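Häufige Fragen zu unseren Wanderwochen rund um Drilusitz

Liebe Gäste, jedes Jahr kommen vor der Abreise ähnliche Fragen bei uns an, und wir beantworten sie gern am Telefon. Manches liest man aber lieber abends in Ruhe nach, und so haben wir das Wichtigste für Sie zusammengetragen.

Wie komme ich nach Drilusitz?
Am bequemsten mit der Bahn bis Vosham und von dort mit unserem Kleinbus, der am Anreisetag um 15 Uhr und noch einmal um 18 Uhr vor dem Bahnhof wartet. Bitte sagen Sie uns vorher, mit welchem Zug Sie kommen, dann fährt der Bus bei einer kleinen Verspätung auch nicht ohne Sie los. Wer mit dem Auto anreist, parkt kostenlos hinter dem Gästehaus.

Wie anstrengend sind die Touren?
Das hängt ein bisschen davon ab, was Sie gewohnt sind. Die Talwege entlang der Su sind fast eben und auch für gemütliche Geher eine Freude. Die längste Tour führt auf den Aussichtspunkt in 918 Metern Höhe, und da kommt man schon ins Schwitzen — oben gibt es dafür eine lange Brotzeit, und gedrängelt wird bei uns nie. Sie entscheiden jeden Morgen beim Frühstück neu, welcher Gruppe Sie sich anschließen möchten.

Wie groß sind die Gruppen?
Wir gehen ab fünf Personen los und nehmen höchstens 18 mit. Im Juni sind die Plätze erfahrungsgemäß zuerst vergeben, dann blühen die Wiesen, und viele Stammgäste buchen schon bei der Abreise wieder fürs nächste Jahr.

Darf mein Hund mit?
Aber ja, sehr gern sogar! Pro Nacht berechnen wir fünf Euro für die Endreinigung. Auf den Weiden muss er an die Leine, und in den Frühstücksraum darf er leider nicht.

Was gehört in den Koffer?
Eingelaufene Wanderschuhe, eine Regenjacke, ein warmer Pullover für die Abende auf der Terrasse und eine Trinkflasche. Für den Gepäcktransport zwischen den Unterkünften gilt eine Grenze von 25 Kilo je Gast. 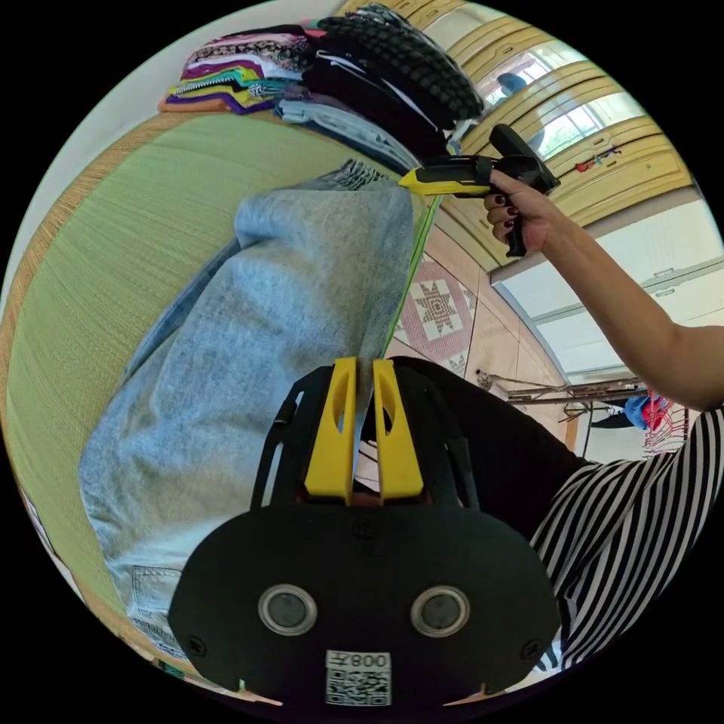

Packen Sie also ruhig auch etwas Bequemes für die Zeit nach der Tour ein, zum Essen macht sich bei uns niemand fein. Wanderstöcke können Sie im Haus ausleihen, bitte geben Sie bei der Buchung Ihre Körpergröße an.

Was passiert, wenn ich absagen muss?
Bis 25 Tage vor der Anreise kostet Sie das gar nichts. Danach behalten wir die Anzahlung ein, schreiben sie Ihnen aber gern für einen späteren Termin gut. Mit der Itex-Gästekarte können Sie einmal gebührenfrei umbuchen, auch kurzfristig.

Ist Ihre Frage nicht dabei? Dann schreiben Sie uns einfach über das Kontaktformular, wir melden uns meist noch am selben Abend.

Stand: 10.07.2019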